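The Nivia Weekly: questions we keep getting

Tech news in one email, edited by Mounir Benkirane. Last updated March 11, 2018.
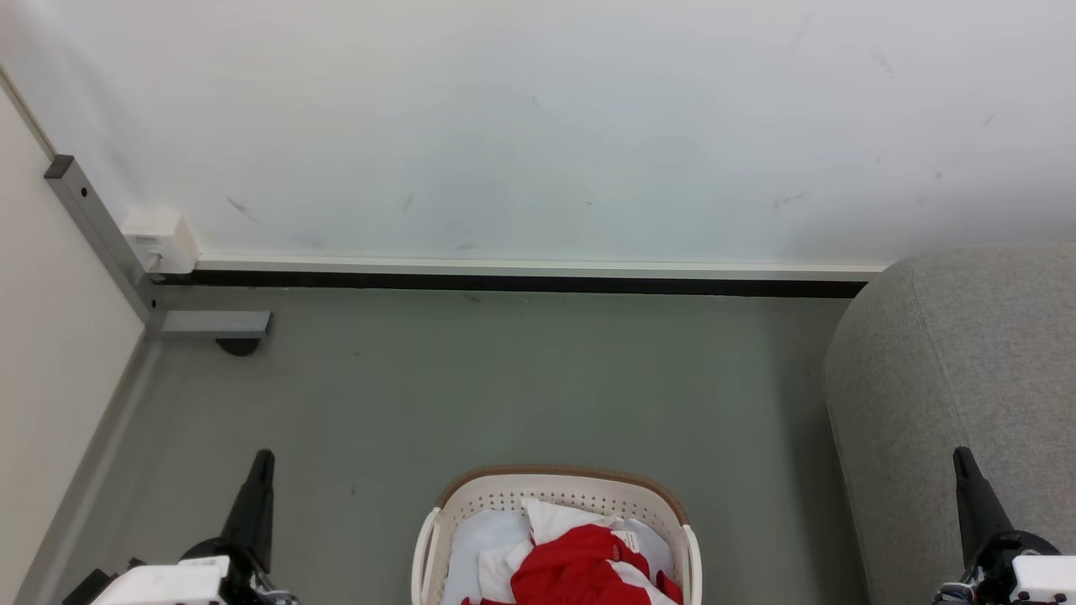 When does it come out?
Once a week, usually before lunch. If there's a big phone launch on, it comes out after the launch, when we've slept.

Do you cover rumours?
Yes, in their own section at the bottom, where they can't hurt anyone. In January we ran 11 of them about the Zanholm tablet. One came true, and it was the colour.

Do companies pay to be in it?
No. Grullimura once sent us a mug. We still gave their smartwatch a poor write-up, and the mug leaks.

How many people read it?
Just over 4,000 are signed up. How many get past the first paragraph is between them and their inbox.

Why didn't you mention the Arroyo update?
We did, in issue 141. It was a short item – it was a short update.

Can I read old issues?
The last 10 are free on the site. Older ones are there for supporters, along with our predictions for last year, which we'd have taken down if Mounir had let us.

I've stopped getting the email. What now?
Look in your spam folder first. If it isn't there, write to us from the address you signed up with, not your work one.

Can I send you a tip?
Please do. Reply to any issue. "My cousin works there" is fine as a start, but we'll want to talk to the cousin.

How do I unsubscribe?
Link at the foot of every issue. One click, and no sad cartoon animal asking if you're sure.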